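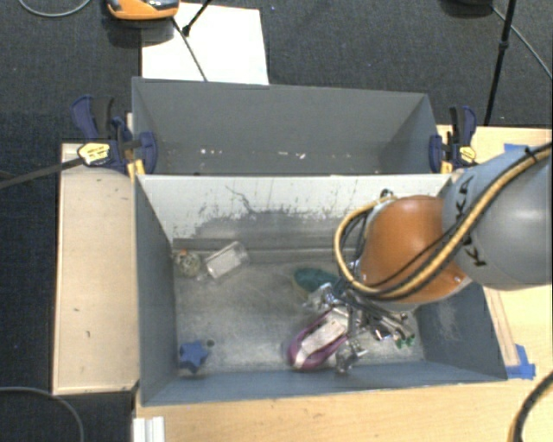
Ticket 157 – Picking cell, gripper stops before it reaches the part
Project: Cliken (student bin picking project)
Status: Closed
Priority: Medium

Reported
The arm moves over the front bin, starts down and stops with a force limit fault. It happens on picks near the walls. Picks in the middle of the bin finish normally. First seen in May, the morning after the bins were moved for the Gundden demo.

Log
9:10 – Restarted the controller and the planner. Same fault on the second pick.
9:40 – Ran the gripper open and close by hand from the pendant, 90 cycles. No fault. Gripper ruled out.
10:15 – Cut approach speed from 600 to 157 mm/s. The fault still comes up, only later in the move.
11:05 – Checked the cable bundle with the arm at its lowest pose. There is slack left, so the cables are not pulling on the wrist.
1:30 – Compared the bin position in the Shibata config file with a tape measure. The file still has the old position. The planner thinks the wall is farther out than it is.
2:20 – Touched off the four corners of the front bin, saved new values, reloaded.
3:00 – Test run with the mixed object set. No force faults.

Cause
Bin pose was not updated after the move.

Fix
New bin pose saved in the config. Old file kept in the Flellar folder as a backup.

Still open
Flat items against the wall are skipped by the planner. That is a grasp scoring problem – moved to its own ticket.

Note for all teams: if a clamp gets loosened for any reason, redo the corner touch-off before running.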